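On the Keeping of Parish Registers

The parish register is among the plainest of historical records, and it remains one of the most useful. Those who begin research into a family or a village will usually be directed to it first.

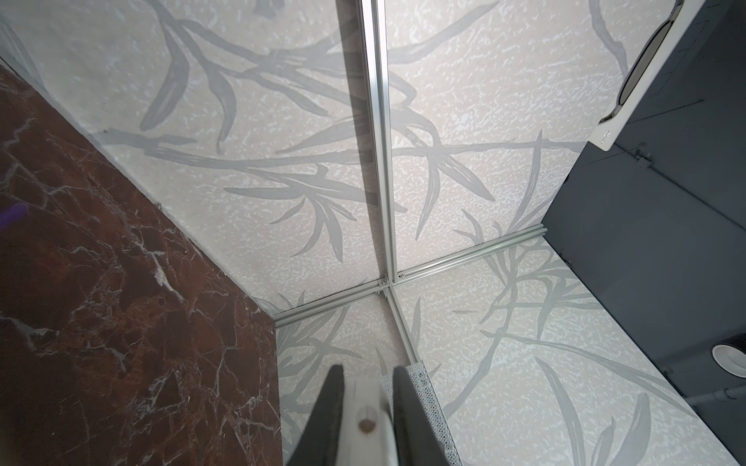
My own reading over the past two years has been confined to a single parish, that of Widau, whose earliest surviving volume opens in 1721. There are known to have been older books. A note on the inside cover, in a later hand, refers to "the two former registers, much decayed," and no trace of them has been found in the diocesan collection or in the county archive. The present series runs to 15 volumes and, by my estimate, contains around 3000 baptismal entries before civil registration began.

The form of the entries changes considerably over time. The first priest to keep the book wrote very little: the name of the child, the name of the father, and the day. The mother is not named at all for the first several years. His successor was more generous and recorded both parents, the godparents, and frequently the farm or hamlet from which the family came. It is to this second man that the local historian owes the most. He was also a poor speller, and the same surname may appear in four forms on a single page.

On the matter of spelling, I would ask newer researchers to exercise patience. It is common to see a family dismissed from consideration on the ground that the name "is not the same." Spelling was not fixed, and many of those who gave their names to the priest could not have written them down. The name Thorley, for example, is found in Widau as Thorly, Thurley, Torley and, in one instance, Dorley. The godparents and the hamlet make it plain that these are one household.

I am grateful to Lakshmi Thevar, who read the marriage entries against my transcription and corrected a number of my errors. The most serious concerned a marriage I had placed among the winter entries, having misread an abbreviation of the month. The couple was in fact married in July, and their first child was baptized the following spring. My earlier post on this family has been amended accordingly.

Burials present a different set of difficulties. They were less carefully kept than baptisms, and in years of sickness they were sometimes entered in a batch, well after the event, with the ages of the dead left blank. In the fourth volume there are two pages in which the ink, the pen and the slope of the hand do not vary from top to bottom. I take these to have been written at one sitting, probably from loose notes. The order of names on those pages should not be relied upon as the order of death.

A question has been put to me more than once regarding the marginal crosses in the third volume. Américo Torres has proposed that they mark children who died in infancy. I tested this against the burial entries and found that it holds in most cases, though by no means in all. Several of the children so marked lived to marry, and one served for many years as parish clerk. It is possible that the crosses were made by more than one person and for more than one purpose. I have left them in the transcription without comment.

Readers who wish to consult the originals should be aware that the reading room no longer issues the first six volumes. Film copies are provided in their place. The filming was done well on the whole, but the inner margins are lost wherever the binding was tight, and it is in the inner margin that the second priest was in the habit of writing his remarks. Where a remark seems to begin in the middle of a word, this is the cause. A written request to see the volume itself will be considered, and my own was granted after a wait of five weeks.

The transcription of baptisms is now complete through the seventh volume. The index of godparents is not. I had supposed that it could be drawn from the main table with little effort, and I was mistaken, as many godparents are described only by their relation to the child or by their trade. "The miller's wife" appears as godmother nine times, under at least three millers. Clementina Loureiro has kindly sent me her list of mill tenancies, and I expect to return to those entries once the eighth volume has been read.

Corrections may be sent to me through the contact page. Please give the volume and the page number, as the entry numbers in my table are likely to change.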